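Print this post
E-mail this to a friend

Joint Limit Faults in the Simulated Bedroom: What Went Wrong and What Has Changed

Tuesday, November 5, 2024

Readers of this blog will be aware that I maintain a small set of simulated household rooms for testing robot arm control software. The set is known as Kerkesano, and it is used by me and by several people who write to me about it. This post records a fault in the bedroom scene, the period during which it went unnoticed, and the measures now in place. Anyone who ran trials in the bedroom scene with the Vesham controller should read it before relying on the results.

Summary of the fault

The Vesham controller is required to stop the arm when any joint comes within a set margin of its limit. In the bedroom scene, the stop was being issued and then cleared on the following control step. The arm would pause for an interval too short to be noticed on screen and continue moving. In the log, each such event was written as a completed stop.

The fault affected two of the seven joints, both in the wrist half of the arm. The remaining joints behaved as specified. No other room in the set was affected, as the bedroom is the only one which loads its limits from a separate settings file.

No physical equipment was involved and no person was at risk. I have nonetheless treated the matter as a safety fault. The stop logic in Vesham is intended to be carried over to hardware without alteration, and a stop which releases itself is a serious defect on a real arm.

How it was found

The fault came to light by accident. I was reviewing a batch of 900 trials for an unrelated purpose, namely to compare grasp approaches over soft surfaces, and I noticed that the final wrist angle in a number of trials lay well past the point at which the arm should have halted. My first assumption was an error in the plotting script. I spent most of an evening on that script and found nothing wrong with it, although the axis labels have now been corrected.

I then replayed individual trials at reduced speed. At normal speed the motion appeared smooth. At reduced speed the pause was plain, and so was the resumption.

Of the 900 trials, nearly 600 contained at least one cleared stop. These have been withdrawn from the shared folder. The others have been kept, but are marked as unverified until they can be run again.

Cause

The settings file for the bedroom was written for an earlier version of the Ultia physics layer, in which a stop remained in force until an operator released it. The present version expects the file to state this explicitly. Where the statement is missing, the stop is held for one step only. The file had no such statement, and Ultia gives no warning when it is absent.

I should have caught this at the time of the upgrade. The upgrade notes mention the change in a single line near the end, and I did not read that far.

The reach-down pose

Most of the cleared stops occurred with the arm extended over the bed and the gripper pointing down, close to the objects laid out on the sheet. The wrist has to turn a considerable way to approach the chain and the small tank while remaining clear of the basketball, and it is in this part of the motion that the margin is most often reached.
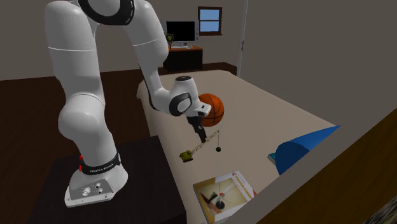 Measures now in place

The settings file has been corrected, and a stop now remains in force until it is released by hand. A check has been added at start-up — the scene will refuse to load if the statement is missing. The log records a stop and its release as separate entries, each with its own step number.

The Hviid replay tool has also been changed to mark every stop on the timeline in red. Four test motions, each designed to drive one joint to its limit, are run before any new batch is accepted.

Outstanding items

The withdrawn trials will be run again later in November, as machine time permits. Persons holding their own copies of the bedroom scene are asked to replace the settings file and to discard any results obtained with the old one. Those who have modified the file should add the hold statement by hand, directly under the joint margins.

I have not yet established whether the kitchen scene would show the same fault if its limits were moved to a separate file. Until this has been tested, please leave them where they are.

Print this post
E-mail this to a friend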